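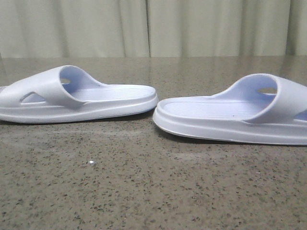 On 2/11/18, Vomside wrote:

> We have been following the footwear thread and want to start our own set.
> Is it worth recording by remote control at all? Our operators get a clean
> demo in a third of the time if they hold the arm by the wrist and walk it
> through the motion. With the leader arms they overshoot, stop, back up and
> try again, and all of that ends up in the recording. Also, do you throw
> out the demos with a regrasp in them, or keep them? And do you start the
> shoes in the same spot each time?

Taking these in order.

We did both. The first part of our set was hand guided and the rest was done with the leader arm. Hand guiding is faster per demo, and I agree the paths look cleaner. The trouble for us was the operator's forearm. It was in the side camera for most of the approach, and the policy learned something from it that it could not use later. If you only train on joint positions you won't care. We train on the cameras, so we did.

You can get around it by guiding the arm once and then replaying the path with the person out of the way. We tried that with foam slides. Replay is fine up to the grasp. After that the sole flexes a little differently each time and the placement drifts, and by the end of the path the recorded arm is setting down a shoe at an angle it doesn't have anymore. A rigid part would probably be OK.

Overshoot with the leader arms goes away with practice. Ours took 52 demos per operator before the times leveled off. We don't keep any of those. Turning the scaling down for the last part of the descent helped too, though one operator hated it and set it back. 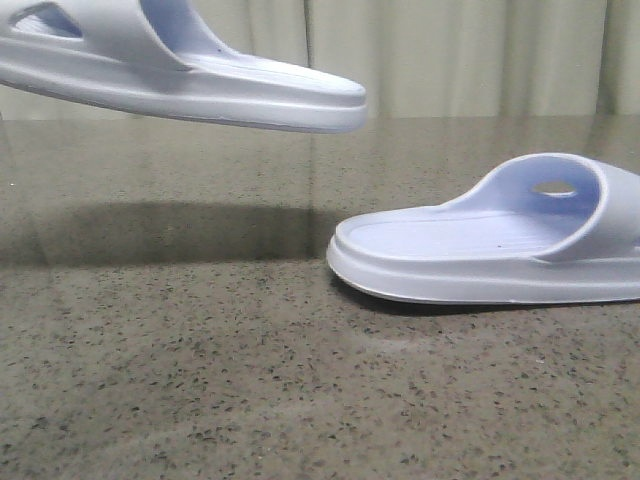
On regrasps, keep them. We ended up with 2,855 recorded and 2,827 kept, and the ones we dropped were all for sync faults or somebody hitting stop too early. Regrasps stayed in. An early version of the set had them filtered out, and that policy would close on the strap, miss, and carry on to the place position with nothing in the gripper. Once it had seen an operator go back down for a second try it started doing the same.

What I would drop is long pauses. If the operator stops to think with the shoe in the air, the policy will learn to stop there as well. We trim anything where the arm sits still for more than 21 frames. Trim the pause and keep the rest of the demo. Check the gripper signal on both sides of the cut, we had a bug there in February that left the gripper open for one frame after each trim.

Starting positions: no, move them. We use toe to toe, heel to heel, side by side, and one shoe turned over. Change it between demos, not between sessions. The Belhaj set was recorded with one layout per session, and when we mixed it with ours the layout and the lighting were tied together in a way we could not separate afterward.

White shoes on a shiny counter gave us exposure trouble, by the way. Lock the exposure before you start or the whole picture shifts when the gripper comes in. We had auto on for the first batch at Katside and had to redo it.

If you do go with hand guiding, write the method into the metadata for every demo. We didn't at first and had to sort them by looking at the velocity traces.

Does anyone here have numbers for mixing the two methods in one training run? Dornico said they would post theirs but I haven't seen it on the list.

This site uses cookies to keep you signed in to the list archive. By continuing to browse you agree to our use of cookies. Accept | Cookie settings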